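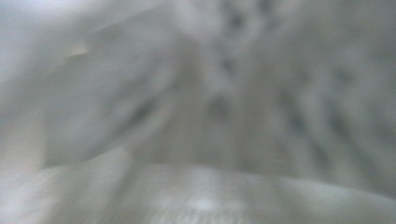

Why do so many people keep clothes they never wear? I think we keep them for the price we paid, and for the person we wanted to be in them.

I came to this country in 2000 with one suitcase and 7 shirts. Everything in it was used every week. Now I am 51 and my closet in Arroyo does not close.
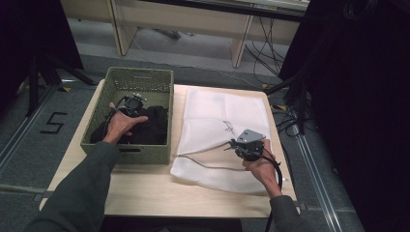 My neighbors tell me to buy better boxes. I do not agree with this advice. A box only makes the problem look tidy, and after one year you must buy a second box.

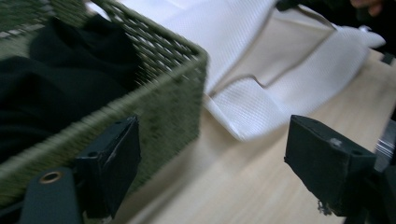
What I propose is more simple. In January, take out each piece and ask if you would pay for it again today. If the answer is slow, give it away. I gave away a good wool suit and I was sad for one evening.

Stores will not like my opinion, but stores have their own closets to think about.
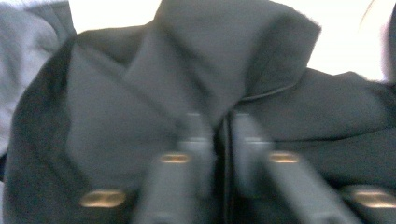
Dark gray fabric, with a stitched seam.

Aurelio Pastor, 20/04/2024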